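Marlies Lanz is already talking about bread when she opens the door, and she doesn't really stop for the next two hours. I'm delighted! I had come to ask about her sourdough rye, the one people in our baking group keep passing around, and I leave with a jar of starter wrapped in a dish towel.

She learned from her aunt, who baked every 8 days whether the family had finished the last loaves or not. "We ate a lot of bread soup," Marlies says. "I loved it. My brother is still angry."

Her own baking started much later, after a move and a long stretch of buying whatever the store had. The first loaves were bricks. "I was feeding the starter like a goldfish – a little pinch, every now and then. It wants a real meal." These days she gives it equal weights of flour and water, stirs hard, and leaves it on top of the refrigerator overnight.

The dough itself is so wet that I would have panicked. Rye never gets that smooth, stretchy feel you know from wheat, and she wants beginners to hear this early. "People keep adding flour because it sticks to them. Let it stick! Wet your hands and carry on."

She bakes in a covered pot she calls Grimshaw, after a neighbor's old dog with the same flat lid of a head. The oven goes as hot as it can for the start, then down, and the loaf is done when the middle reaches 101 degrees Celsius on her thermometer. (Mine has never gone past 98, and she gave me a very kind look.) 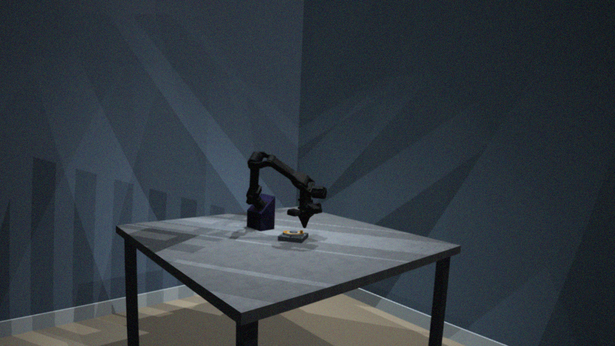 Then comes the waiting, which she takes more seriously than the baking. A rye loaf cut warm is gummy and drags on the knife, so hers sits in a cloth for a full day, sometimes two. "My friend Jonalyn Estrella cut one after an hour. We're still friends, but I mention it."

In December she adds caraway and orange peel and bakes up to 18 loaves to give away. I've asked to be on the list, and she has written my name on the back of a flour bag.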